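ホーム 記事一覧 仕事の話 プロフィール
読了時間 2分

「朝食ラインの自動化で、スタッフはもっと人間らしい仕事に集中できます」。四月の説明会で配られた紙にはそう書いてあった。パンを焼く仕事が人間らしくないとは、14年やってきて一度も思ったことがない。

うちの会社が契約したのはPledixという業者で、金曜の午後、厨房の担当者が順番に試験を見に行かされた。課題はトースト。トースターからパンを取り出してトレーに置く、それだけだ。黒い指がトースターのすぐ脇まで寄っていくのを、私は腕を組んで見ていた。
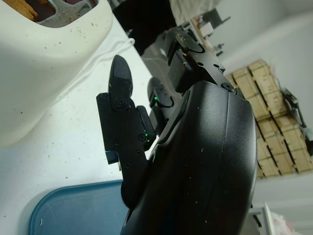 ヌリア・オルトゥーニョに言わせると、私は見るところを間違えているらしい。速いか遅いかはどうでもよくて、問題は朝の六時に誰がシフト表から消えるのかだ、と。たしかに説明会でその質問に答えた人はいなかった。「配置の最適化」という言葉が2回出ただけである。

業者の資料には作業時間を20パーセント減らせるとある。何と比べた20なのかは書いていない。うちの朝は、パンを焼きながら卵を見て、コーヒーの補充に走り、宿泊客に駅への道を聞かれる。その中からトーストだけを切り出して計ったのなら、そんな数字にはあまり意味がないと思う。

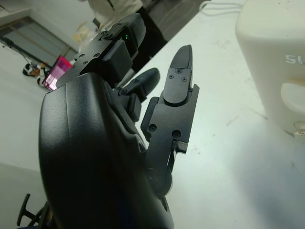
白いテーブルと、三本の黒い指。

カシミロ・カルボは私よりずっと前向きで、帰りの電車でもずっと喋っていた。腰を痛めている彼にしてみれば、立ちっぱなしの時間が減るだけでありがたい。それはわかる。わかるのだが、減った分の時間がそのまま休憩になった職場を、私はまだ見たことがない。レケーナの店に食洗機の新型が入ったときも、

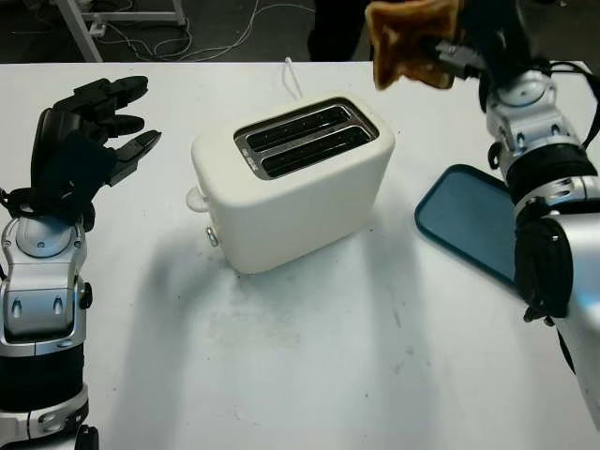 楽になると言われて、翌月には洗い場が一人減った。残った一人は機械の番をしながら床も拭くことになった。機械は悪くない。よく働いていた。ただ、詰まったときに呼ばれるのはいつも同じ人で、その手間はどの表にも載らなかった。

だから今回も、機械の腕前より周りの段取りのほうが気になってしまう。
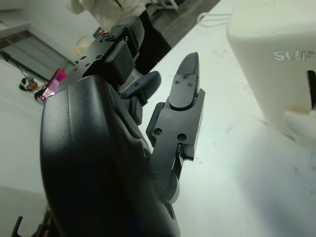 導入後に誰がそばに付くのか、私はそれを一番聞きたかった。担当の人の答えは「基本的には無人で回ります」。そう言われても、テーブルの向こうには白衣の人が立っているし、箱の脇には丸まった白い布が置いてある。うちの厨房で布を絞って台を拭くのは誰なのか。パンくずの掃除は、指の隙間も含めて誰の仕事になるのか。時給はそのままなのか。紙に書いて出してほしいと頼んだら、「持ち帰ります」とのことだった。

エスティバリス・ビダルは、100枚続けて焼くところを見るまでは何も信じないと言っている。私は100枚見ても、シフト表を見るまでは信じない。来月の分はまだ貼り出されていない。

最近の記事
・洗い場が一人になった月のこと
・Ranilariの勤怠アプリをやめた理由
・朝食会場のコーヒーはなぜ薄いのか
・レケーナの店の思い出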